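Search this site
Enter keywords

The Port Fee Question

For exporters in Drurthorpe, the cost of a shipment is settled long before it reaches the water. Under the current schedule, a container leaving through Stelley carries a handling charge that is set by weight. Goods coming in through the same port are charged by declared value, and light, costly imports gain little from the change made in October.

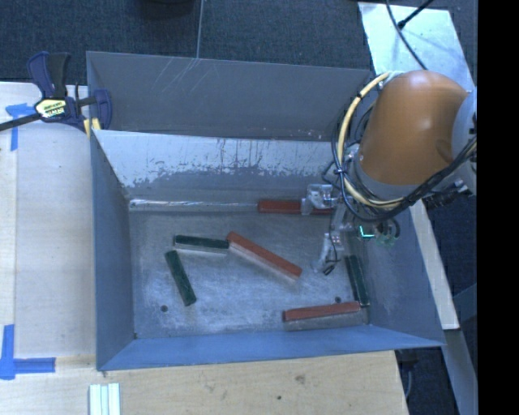
Ogilvie, a maker of pump fittings, ships almost 98 percent of its output abroad and pays the weight charge on all of it. Its main rival in Clallia pays no such fee at its own port. The firm has asked for a credit of 30 percent, and the port authority has offered 2.

A single rate for both directions would be simpler to collect - and harder to avoid. The port authority has agreed to study the matter but has not said when its findings will be released.

35 shares | 2 comments
Contact the editors | All rights reserved | Back to top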